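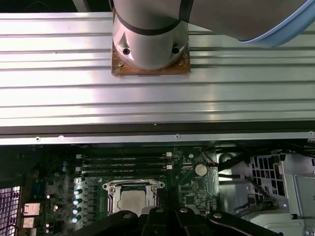

An opened computer with its green motherboard and black memory slots. Photo: Nafula Mfinanga

Old office computers get second life at Zuvari

By Gadisa Lencho
February 20, 2023
3 comments | 51 shares

The repair workshop Zuvari has started to check and upgrade used office computers, which will go to schools and small libraries in the Jendum area. The first 7 machines are already on the benches, and the workshop hopes to finish 600 before the end of August.

The computers were given by the trading company Assefa, which is changing the equipment in all its offices. Each one is opened and cleaned, and then the memory is tested piece by piece. Modules that fail the test are put aside for recycling.

"Many people think that an old computer is slow and must be thrown away," said Nafula Mfinanga, who leads the work. "Very often it needs only more memory and a new disk. The motherboard can still serve for years."

She asked the public to look in their cupboards for memory modules they do not use any more. These can be left at the Zuvari front desk during opening hours, preferably in an antistatic bag. Laptops and printers are not accepted at the moment.

Schools which want to receive computers should write to the workshop with the number of pupils and the name of a contact teacher.

© 2023 Nudetti News | Contact the newsroom | Back to top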